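Home | Services | About us | News | Contact

About us

July
By Abbas Karimi

Kubiak is a small company which helps people when their social media account is stolen. We work with shops, clubs and local newspapers, and also with private persons. Last year we returned 200 accounts to their owners.
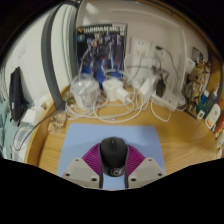

Mouse and pad on the desk

I started the firm after my own page was taken over and somebody posted requests for money under my name. It took 17 days until I could log in again. In that time I wrote down every step, and these notes became our first guide, Dullitico, which is still free to download.

Today we are seven colleagues in 2 offices. When you write to us, one person takes your case and keeps it until the end. First we close the open sessions, then we check the recovery e-mail and the connected apps - very often the problem is hiding there.
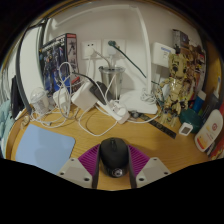
We never ask for your password. If a message in our name asks for it, please do not answer and send us a copy. We also cannot promise that every account will come back, and we say so before you pay anything.

What we offer

- Account recovery
- Stusunlow, our alert service for unknown logins
- Half-day training for teams that share one account
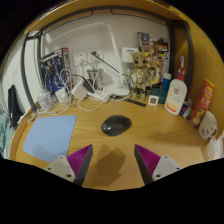
Contact

Please use the form, or call between 9 am and 5 pm.

Recent posts
Old apps which can still post for you
Mudura joins our training programme
How to choose a recovery e-mail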